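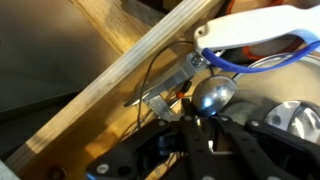 # Isska begins second round of kitchen demonstrations in Triltham

The robotics company Isska has started the second round of its Lastar project this month, in the test kitchen it rents in Triltham. For 14 weeks, operators will guide a robot arm through ordinary kitchen work by remote control, and the recorded movements will be used to train the arm to do the same work alone.

The first round finished in June and gave 156 usable demonstrations. For the second round the company wants 190 more, all of them with drawers, bowls and small utensils. These were the tasks where the results in June were the weakest. In particular, the trained arm had difficulty with spoons, which lie flat and often move away when a finger touches them.

"A person does not look at the spoon for a long time. The hand goes there and it corrects itself on the way," the company writes in its project notes. "We want to record this correction also."

The operator sits in the next room and works with a hand controller and two screens. One screen shows the kitchen from the side, and the other shows the view from the wrist of the arm, close to the fingers. According to Isska, new operators look almost only at the side view during the first days. Later they begin to use the wrist view for the last few centimeters, and their demonstrations become shorter and smoother.

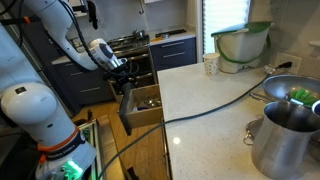
## Drawers first, then what is inside

Each session starts with a drawer in the lower cabinets. The arm must take hold of the drawer front, pull it straight out and let go without pushing it back. It sounds like a small thing, but a drawer that is pulled at a slight angle can get stuck, and then the operator has to close it a little and try again. Such attempts are not deleted. They are marked as recovered and kept in a separate group, so that the training team can decide later if they are helpful.

After the drawer come the objects. In the first weeks the operators take out one object at a time and put it down on the counter. Later the same objects must go back into the drawer, and at the end of the round both parts will be recorded as one long task.

The kitchen is kept close to a real one. Cables stay on the counter, the blinds are sometimes open and sometimes closed, and the contents of the drawer are mixed again before every session. In the first round everything had its fixed place, and the company says this was a mistake: the arm learned the place and not the object.

Operators work in pairs and change every 2 hours. One controls the arm, the other one stays in the kitchen, resets the objects and holds the stop button. The training for a new operator takes three days - the first of them is spent only with the drawer, opening and closing it. 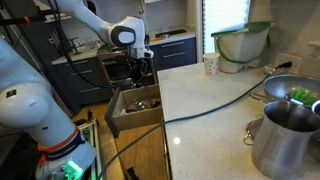 The hardest point, the operators report, is the moment when the gripper is over the open drawer and has to go down between the metal pieces. The controller gives no feeling of touch, so contact must be judged from the picture and from the sound. For this reason a microphone was added before the round started. Some operators now ask for the sound to be louder, others turn it off completely.

Isska also tried the other method, where a person stands beside the arm and moves it by hand. It was quicker to learn, but the hand of the person was often in the view of the wrist camera, and the recordings had to be cut. Guiding by hand is still used for simple movements such as going back to the start position.

The sister team in Berhe will receive the recordings when the round is closed, and will test the trained arm in a kitchen with different cabinets and other handles. A date for these tests is not fixed yet. Isska is still looking for four operators for the afternoon sessions, which start at 1 p.m. Previous experience with robots is not required.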